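Sim demos for the sink task: does filtering really help?

kofler_dad
Been chewing on this for most of April so I'm dumping it in a thread. I generated 3944 demos of the "get the cutting board out of the sink" task in our simulated kitchen, then threw out every one where the gripper touched the basin wall. That left 702. Trained the same policy on both sets, same seeds, and ran 1000 rollouts each. The small set won! Not by a hair either, it was clearly ahead on every seed I tried.

The board is the nasty part. It lies flat on the bottom, long side left to right, and takes up most of the basin's width, so there isn't much room to get a finger down next to it. 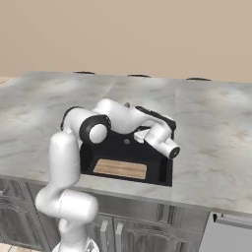

Anyway, my theory is that the wall-touching demos teach the policy that scraping is fine, and then it scrapes at the wrong moment and gets stuck. I haven't proved that. I watched 36 failures and most of them looked like that to me, but I was also on my third coffee.

olomov_22
Cool result but I don't buy the theory yet. You changed two things, the contact and the amount of data. Did you try a random 702 out of the full set? If that one does well too, you just had a training budget problem (your big run probably needed a lot more steps).

kofler_dad
Ugh, fair. I ran a random subset early on but with the old gripper settings, so it doesn't count. Will redo.

stemunley
Gonna disagree with both of you a little. Wall contact is useful! People slide a board up against the side of the sink to get it on edge, that's how I do it at home. If you filter that out you get a policy that looks clean in sim and has no backup plan when the pinch misses. Radu Ilie on our team kept the contact demos and only dropped the ones over a force limit – worked better for us on trays.

kofler_dad
What force limit? And was that sim or real?

stemunley
Sim. I'd have to ask him for the number, he tuned it by hand.

buton
Same question as olomov_22, plus: are you moving the board between rollouts or is it always near the front edge of the sink? A fixed start would flatter the small set a lot.

kofler_dad
It shifts, but only a little. I could widen it. Domenica Aigner wants me to try rotating it too, and I've been dodging that because half the grasps stop making sense once it's turned.

olomov_22
Then rotate it lol. Post the random subset first though.

kofler_dad
Queued, starts tonight. I'll put the force limit version in after that if stemunley gets me the number.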